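Kondlow Lost Property Room: part-time sorter wanted

Published 16th August

We are looking for one person to join us at the lost property room in Kondlow, at the back of the Hajdu bus hall. The work is for 20 hours in a week, mornings only, and the contract is for one year. It can be made longer if both sides wish so.

Things left behind on the buses and in the waiting halls of Fallandale and Cundholm are brought to us every morning in gray crates. Last year we registered 2458 objects, and 1829 of them went back to their owners. We would like to do better, and for this we need another pair of hands and somebody who writes clearly.

What you will do

You empty the crates on the table, one crate at a time. Each object gets a paper tag with a number, and the same number goes in the register together with a short description. Bags are checked for a name or a phone number inside, always with a second colleague present. After this, the objects go to the shelves: clothes and bags on the left wall, papers and keys in the locked cabinet, small things in the drawers.

The small things take the most time. A watch must be described so that the owner can recognize it on the phone, but not so fully that any caller can claim it. We write "wristwatch, metal bracelet" in the public list and keep the color of the dial for ourselves. USB sticks are never opened on our computers. We write down the color and the shape, and the owner must tell us the rest.
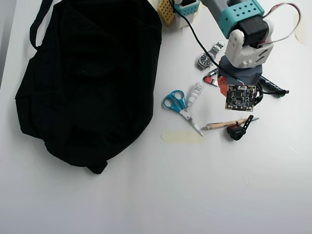

Barış Eren asks that we also mention the telephone, which in his opinion is half of the job: people call when they are upset, they describe a black bag, and we have 68 black bags, so one must ask patient questions about straps, pockets and zippers until only one or two are left. He would add that a person who does not like to talk should maybe not apply, even if this person is very tidy.

We agree with this. You will answer the telephone for one hour each morning, from ten to eleven.

What we expect

You read and write English well enough for short, exact notes. A second language is welcome. You can lift a crate of 15 kilos and you do not mind dust. Experience in a shop, a library or a storeroom is good, but we can teach you the register in a few days. You can keep quiet about what you find in other people's pockets — this is important for us and it is written in the contract.

What we offer

The pay is according to the city scale, with a free bus pass for all lines. You get work gloves, a locker and your own desk lamp. The room is heated, but it has only one window.

How to apply

Please send a letter of one page and your work history to Peter Šimko, Lost Property Room, Hajdu bus hall, office 171, Kondlow. You can also bring it by hand on any morning before noon. In the letter, please describe one object that lies near you now, in not more than three lines, the way you would write it in our register. We read this part first.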